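OK doing the gripper kit thread I promised. It's the Brurov two finger set, the soft pad one, with the little wrist camera. Had it for a bit over a week. Numbered so you can skip.

1/
What you get: two fingers, wrist bracket, camera, one cable, a bag of screws, a hex key that is already rounding off. Printed manual is four pages and two of them are safety stuff in tiny type. The real manual is online and much better. Go straight there.

2/
Price. I paid 610 direct from Brurov. Tukport has it listed at 590 but shipping eats that and then some, at least to me. No discount code, don't ask, I don't have one. Paid with my own money.

3/
Mounting took me most of a Saturday morning. Should be 20 minutes. The holes line up fine, it's the cable. It wants to come out exactly where the bracket wants to sit. Undo it, feed cable first, THEN bracket. Manual has these the wrong way round.

4/
Firmware. Came with an old version, updater failed twice, third time ok. If it hangs at the end leave it alone, mine sat there for ages and then rebooted on its own. Do not pull the power like I did the first time.

5/
Calibration is good. Really good. Close, open, close, press the button, done. The old Kinnunen grippers I used before needed a feeler gauge and a lot of swearing. This is the part where I stopped being annoyed.

6/
The pads. Everyone asks about the pads. Soft surface, a bit like felt to the touch, decent grip on cardboard and fabric. They pick up scuffs fast. Doesn't seem to hurt anything so far. Spare pair is a seperate order, and I think they should have put one in the box at this price.

7/
What I wanted it for: picking stuff off the floor. Not blocks. Everybody demos blocks. I wanted bags, cords, handles, paper, the kind of thing that ends up on an actual floor in an actual house.

8/
So, handles. Mint green loop, sort of an upright arch, fingertips one on each side of it. Candy bags piled up right next door, mostly Fox's, a couple of them the purple Berries ones, all crinkle and glare. This is what you're steering by from the wrist cam

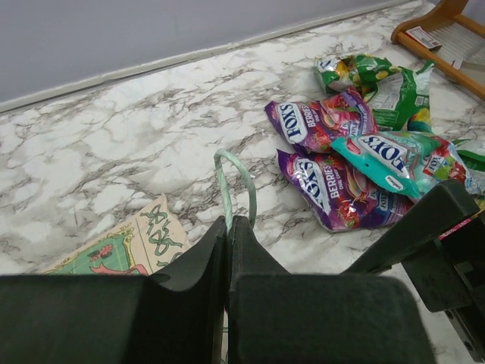 9/
Camera view. You see both fingertips the whole time, and I like that a lot. Less guessing when you line up on something thin. Downside – the fingers take up a big piece of the bottom of the picture, so anything lying flat near them is half hidden. There's a card poking out on the left there and you only get part of it.

10/
Bracket gets in the way on the right too. You learn to come in from the other side. Would love a slimmer one. I emailed Brurov about it and got a polite reply that said nothing.

11/
Shiny plastic. Candy bags are a pain for any camera and this one is no worse than others I have used. The auto exposure hunts a bit when you move from pale floor to dark bag. Turn it off. Set it by hand once for the room and forget it. Setting is under Advanced, then Image, then a second Advanced. Yes really.

12/
White marble look floor is a nice hard test btw. Veins going everywhere, so the detector that ships with the software kept wanting to call a vein a cord. Bumped the confidence threshold up and most of that went away. Lost a few real cords too. Haven't found the sweet spot yet.

13/
Thin loops vs flat paper. Loops that stand up by themselves: easy, come straight in, close slow. Flat paper: mostly a no. You can nudge a card toward a wall and get under an edge if you're patient. I'm not patient. There's a fingernail style tip on the roadmap, no date that I could find.

14/
Crinkly bags are in between. Grab a fold, not the flat middle. Full force just squirts them out sideways. I run it at roughly 20 percent force for bags and leave it there. The force slider is fine but has no numbers on it, you have to hover, and hovering doesnt work on a tablet. So I type it in the config file like an animal.

15/
Noise. Small whine on closing, nothing on opening. Fine in a living room in the daytime. At 11 pm with someone asleep next door, hmm.

16/
Heat: motor housing got warm after a long run, not hot. Never tripped out on me. The Kinnunen did that all the time in August.

17/
Software. It has its own app and it also talks to Kiven, which is what I use for everything else. Kiven plugin took five minutes. One bug: after a disconnect it reports the gripper as closed when it's open. Check before you move anything. I forgot once and bent a shelf label. The shelf label is fine.

18/
Support: two tickets. One answered same day (the firmware thing, useful answer). One took four days and they asked for the serial number I'd already put in the first line.

19/
Would I buy again? Yes for soft, messy, real house stuff. No if you mostly move boxes around, get something cheaper with plain fingers. And no if you need paper handling, wait for the other tip.

20/
My settings, since three of you asked already: exposure manual, slow close on, threshold a notch above default, force as in 14. Will post the config file tonight if I rememeber. Next up is socks.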